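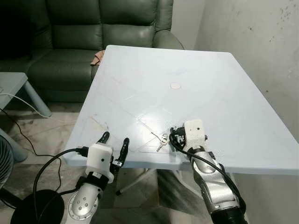 I gave up the car in April and I have been meaning to write down how it has gone, mainly for my sister, who keeps asking and doesn't listen when I tell her on the phone.

The car was a 15-year-old hatchback and it failed its test on the rear suspension and both front tyres. The garage in Dunne quoted me more than I wanted to pay. I said I'd think about it, took the bus home and never rang them back. A man came for it with a trailer two weeks later and gave me 300 for it in cash, then found the crack in the windscreen and asked for some of it back. I gave him 20.

We live outside Irnholm, just past the turn for the quarry. The 81 stops at the end of our road once an hour until seven in the evening, and after that there is nothing unless you walk down to the main road for the 287. That walk is fine in June. I don't know yet what I'll think of it in January. There is no footpath for the first half and the verge is all nettles.

Getting to work has been the easy part. I used to leave at ten past eight and now I leave at twenty to. The bus is warm, it is mostly on time, and I have read more since April than I did in the whole of last year. Agnes Dalen gets on two stops after me and we have an understanding that we say good morning and then both get our books out.

Shopping has been harder. With a car I did one big shop on a Friday evening and didn't think about it again. Now I carry what I can carry, so I go three or four times a week and buy less each time. We throw out hardly anything. Against that, I have twice run out of washing powder and once out of milk with visitors in the house. Potatoes and cat litter are the worst. I bought a trolley with two wheels, the kind my grandmother had, and one of the wheels squeaks. Oil hasn't helped.

The thing I underestimated was other people's lifts. Siobhán Tierney runs the choir and she has driven me home after every practice since Easter, although it puts a good bit on her journey. I offered her petrol money and she wouldn't hear of it, so I bring her eggs. I don't like being the person who needs a lift. I've started leaving the practice early enough to catch the last 81 now and then, so that it's not every week, but then I miss the tea.

Hospital appointments are a nuisance too. Fergal had to be at the eye clinic in Flillen for half past nine and there is no way to do that by bus from here. We got a taxi there and the bus back. It took most of the day and his eyes were still blurry from the drops, so he couldn't read the timetable and I had forgotten my glasses. A girl at the stop read it out to us.

I sat down last weekend and did the sums. Leaving out what the repair would have cost, and counting insurance, tax, petrol and the test, we are better off even with two or three taxis a month. It isn't a fortune. I'd put the difference at a modest holiday by the end of the year, provided the fares stay as they are, and there is talk of them going up.

Fergal would have a car again tomorrow. He misses being able to go to the beach at Jutau without planning it, and he says he feels stuck on Sundays, when the first bus isn't until eleven. I feel that less than he does. I mostly want to be at home on a Sunday anyway. We have agreed to leave it until after Christmas and then talk about it properly – he has already been looking at small vans, which I did not agree to.

If you are thinking of doing the same, try it for a month with the car still in the drive. I wish we had. I'd have found out about the Sunday buses, and I'd have bought a better trolley.

Áine Noonan has asked whether I want her old bicycle. It needs a chain. I've said yes, and I'm collecting it on Friday, if I can work out how to get it home.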